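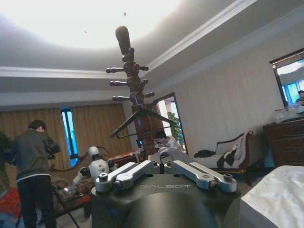
*Wrist view at the coat rack, with one hanger on a lower peg.*

# Teaching a hanger task by remote control: my demos keep going bad near the pegs

**Teodoro Contreras** · Dec 31, 2019

Hello everyone, and thanks in advance for reading, I know I go on a bit! I'm recording demonstrations of a simple household job: take a clothes hanger off a wooden coat rack and lay it on the bed. I drive the arm by remote control and watch the wrist camera on my screen. The rack has a knob on top and turned pegs sticking out at three levels, and the hanger I use is black and the rack is dark too, so at low light I can hardly tell one from the other.

My trouble is the last little bit. I get the two fingers close and then I start fussing, left, right, back a touch, forward again, and when I play the recording back it's mostly fussing. The trained policy has learned to fuss too. It will hover by the peg like somebody choosing a melon. I have 17 demos I would call clean and a great many I wouldn't. Should I throw out the messy ones, or move the arm by hand for this part and skip the remote altogether? My room has a bright white ceiling, in case that matters.

---

**Ariel Mercado**

Oh, I know that hover so well! Mine did it for most of December with a mug hook.

Please don't throw anything out yet. Go through the messy recordings and trim the stretches where you were only thinking. A policy that sees one frame at a time can't tell "waiting because the operator is unsure" from "waiting because that's the job", and it copies both. Keep the ones where you missed, backed off and came in properly, because it needs to see how to get out of trouble.

For the approach itself, pick one way in and stick to it. With a hanger that tilts down to the left like yours, I'd come in from the same side every time, pause once a short way off, close, lift straight up until it clears the peg, and only then pull back. Practice it 5 times with the recorder off before you save anything (it feels silly and it helps a lot). Then start moving the hanger to other pegs, one level at a time.

About moving it by hand: it's lovely for getting a smooth path, but watch that your own arms don't end up in the wrist view. They won't be there when the robot works alone. If you can, record the joint motion by hand and play it back with the camera running.

And yes, the ceiling matters. Lock the exposure, or the rack will go darker whenever the camera tilts up.

---

**Khurana**

Try a white hanger first. Worked for me.

---

**Podent**

I'd go along with most of what Ariel wrote, though I'd slow the remote down as well. I halved the speed scale for the last stretch before contact and my hands calmed right down. I have 1,371 recordings of pick-and-hang by now, and the early ones at full speed are still the ones I end up cutting.

Also check the lag on your video. If the picture trails your hand you will overshoot and correct, over and over, and it looks just like nerves.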